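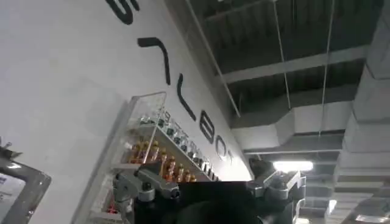
4.2 The open day

I'd run Ondidgate in front of people before, but only colleagues, and colleagues are polite. The open day in May was different. We had 8 sessions planned, and I wanted to see how the arm would cope with strangers leaning in and asking why it had stopped. I kept the settings from Section 3 and changed just one thing, a 2 second pause before every grasp, so that people could step back if they felt like it. Most of them stepped forward - I should've guessed!
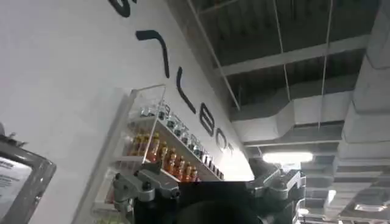
The pause also gave me time to talk, and I used it far too much. My notes for the second session are mostly other people's questions, with gaps where I forgot to log the start time. I've left those runs out of the totals. The dryer task drew the longest conversations, mainly about how you line up an open gripper with a round opening like the one in Figure 4. 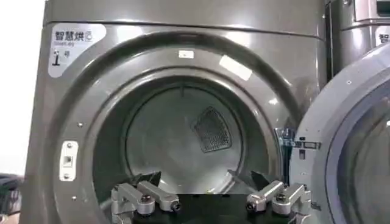 One visitor told me that folding was the chore she wanted gone, and that loading a machine had never bothered her. I hear this a lot, and I don't have a good answer yet - folding is in the plan for Wutow, which starts once the Ondidgate logs are cleaned up.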